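Minutes of the autumn meeting of the Hulwood Choral Society, held Sunday, October 28, 2018, in the upstairs room at the library. Konrad Lis took the chair and opened by thanking everyone for coming out in such miserable rain, and for the two plum cakes, which were gone before we reached the second item.

The minutes of the last meeting were read and approved with one correction: the piano tuner was paid in full in May, and we apologize to him for having written otherwise.

## 1. The Radidero concert

Everyone agreed it went off beautifully. Konrad said he had been stopped twice in the bakery by people who wanted to tell him how much they loved the lullaby, and one of them sang him a good part of it right there at the counter. The altos would like it noted that the second half ran long and that the benches in the church are very hard. Takings at the door came to almost 3000, the best we have had at that venue, and after the church's share and the printing we are left with 2000 for the year ahead.

There was some talk about the interval. The tea urn was slow and a good many people went back to their seats without a cup. It was agreed to borrow the second urn from the school next time and to switch both on before the doors open.

## 2. Sheet music

The Tomaszewski carols are still not all back. We own 56 copies and the cupboard is well short of that, so please look in your piano benches, your cars and under your beds. Marked copies are welcome too — pencil can be rubbed out, and we would much rather have them scribbled on than not have them at all. Konrad will write to the members who left over the summer, kindly.

A suggestion was made that we move to tablets. This was discussed at some length and with a good deal of feeling, and in the end we left it for another year.
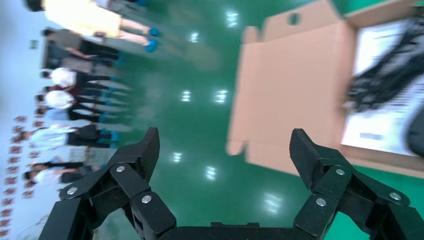 ## 3. Trip to Jiltovov

The choir there has invited us to sing with them in the spring and has offered beds in members' homes, which is tremendously generous. The bus we used last time has 30 seats. If more than that want to come, we will need to ask for a larger one, so names should go on the sheet by the door before the Christmas break. Partners are welcome if there is room, with singers given first call.

For the shared program we will offer two of our folk songs and learn one of theirs. The basses asked for a recording to help with the pronunciation, and Konrad promised to get one.

## 4. Any other business

The heating in the rehearsal room has been reported again. Please bring a sweater until it is seen to. A green umbrella was left behind after the concert and is hanging in the hall.

We closed with a run through the first two carols, a little ragged in the tenor line but very cheerful. Date of the next meeting to be sent around by email.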